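Ticket 1169 - Cludeo sync keeps dropping shared folders
Opened November 16, 2020
Status: waiting on customer
Product: Cludeo desktop, Boros plugin installed

Same thing again this morning. Open the client, log in fine, shared folders show up for maybe a minute and then the list goes blank. My own folders stay. Only the shared ones go. No error, no popup, the little icon still says Up to date, which it clearly isnt.

What I tried so far:
Restart client - comes back, then gone again
Restart laptop - same
Log out, log in - same
Turned off the Boros plugin - lasted longer, then same
Different network (phone hotspot) - same, and slow

Web version is fine. Everything is there in the browser, all 22 shared folders. So the files are safe, I just can't get at them from the desktop and half our templates link to the desktop path.

Log says this over and over:
share list refresh ok
share list refresh ok
share list refresh failed, code 12
share list cleared

Can't find code 12 anywhere in the help pages. The one search result is a forum thread from April with no answer in it.

Also the preview pane. Could be seperate. Click any file in a shared folder before the list goes and it shows the last thing I had open locally, whatever I click.

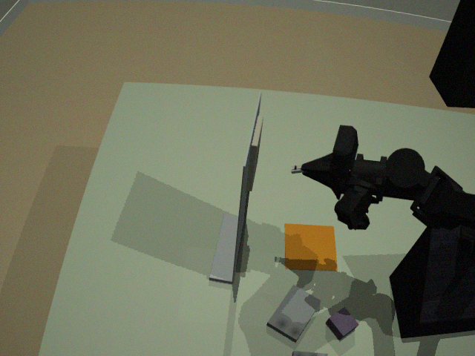

Joon-young Choo: Picked this up. Code 12 means the client got a share list back but the owner ID on one of the folders doesn't match what it has stored. It should skip that folder and carry on. Your version throws out the whole list. Did anyone move a folder to a new owner lately? And which build are you on - Help, then About, last four digits.

Build ends 1964. Yes, one folder moved. Worum project folder, old owner left and it went over to me last week. Didn't think of it, the trouble started a couple days later.

Tried after your message:
Left the Worum folder from the web version
Quit client, deleted the local cache folder, started again
List loaded and stayed up. Still there after lunch

Then added myself back to Worum and it went blank inside a minute. So that's the one.

Preview is still stuck on the old file by the way, even with the cache gone. Restarting doesn't clear it. Not urgent but please don't close it with the other one.

Joon-young Choo: Good, that matches. I've asked for the owner record on Worum to be rebuilt on our side. Please stay out of that folder on desktop until I write back, web is OK. I'll split the preview problem into its own ticket. For that one send me the preview log, it's in the same place as the sync log, and tell me if you had the Cernier theme on.

Cernier theme is on, yes. Switched to default, no change to the preview. Log attached. Will stay out of Worum but need it on desktop before the templates get updated, so pls let me know when the rebuild is done.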